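Tudose opens orders for Siltine two-arm laundry folding kit

Posted 19th July

Tudose, the small automation outfit run by Dorin Tudose, is now taking orders for Siltine, a two-arm folding kit aimed at team laundries, gyms and uniform rental shops. First units go to buyers in Pesau. Everyone else waits a bit longer.

What's in the box: 2 arms, grippers, wrist cameras, the control unit and a year of software updates. What isn't: the table. Buyers bring their own or pay extra for the padded one. Price on request, which usually means not cheap. A monthly rental is on offer too, with a minimum term of 3 months.

The company has been showing the kit on sportswear, mostly shorts and shirts. Slippery stuff, stripes, linings that turn themselves inside out. "Towels are easy, everybody does towels," Tudose told us by phone. "Our customers wash team kit. A bag of it comes out of the dryer in one big knot and someone has to stand there." 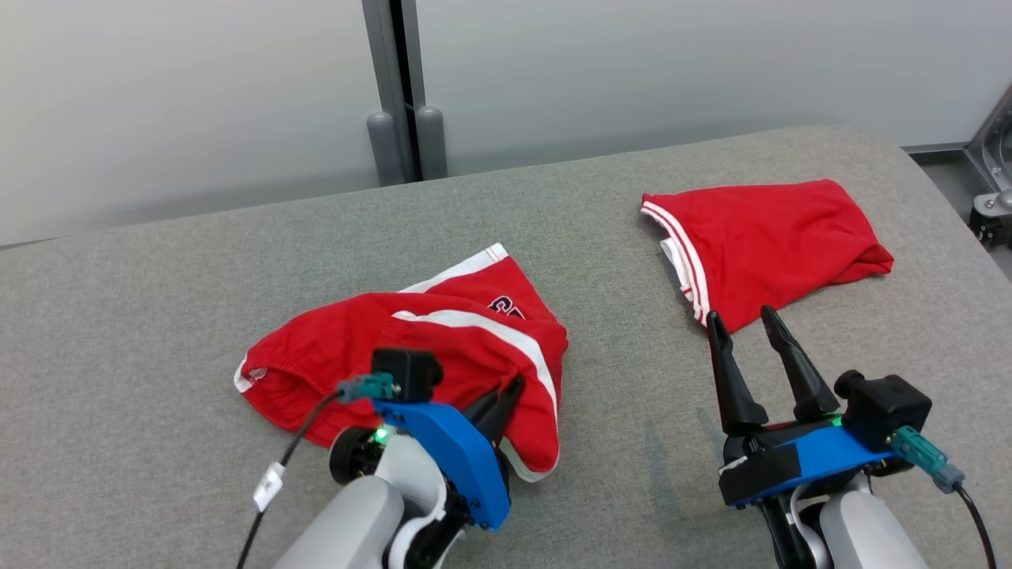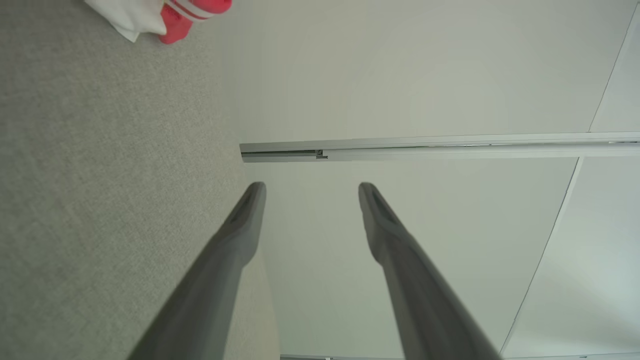 Red sportswear on the work table in the first shot, the view from down between the gripper fingers in the second.

Setup is meant to take a morning. A technician comes out, bolts the arms down, runs the calibration and stays for the first load. After that support is by phone or remote login. Remote login can be switched off, we asked – but then updates have to be done by hand.

New items have to be taught. The operator runs the arms through a fold using a pair of handles, repeats it a number of times, then sends the recordings off and gets a new routine back. Tudose wouldn't say how long the turnaround is. "Depends on the garment." Same answer on speed, we didnt get a figure for either.

Edmund Wróbel runs the laundry at Kitton, a sports club laundry service that has had a trial unit in since February. He's keeping it, with conditions. Shorts he is happy with. Long sleeves less so, and drawstrings still go in a separate pile for a person to do. "It's slower than my best folder and it doesn't mind the night shift," he said. He'd also like a quieter alarm. The current one goes off when a garment drops and you can here it from the parking lot.

Spare gripper fingers are sold in sets of 2. Wróbel says order extra up front, his last set took a while to arrive.

Warranty covers the arms and cameras but leaves out the fingers and cables, which count as wear parts. Worth reading that page before signing.

Orders go through the Tudose sales desk. Demos by appointment at the Pesau workshop – bring your own laundry, clean please.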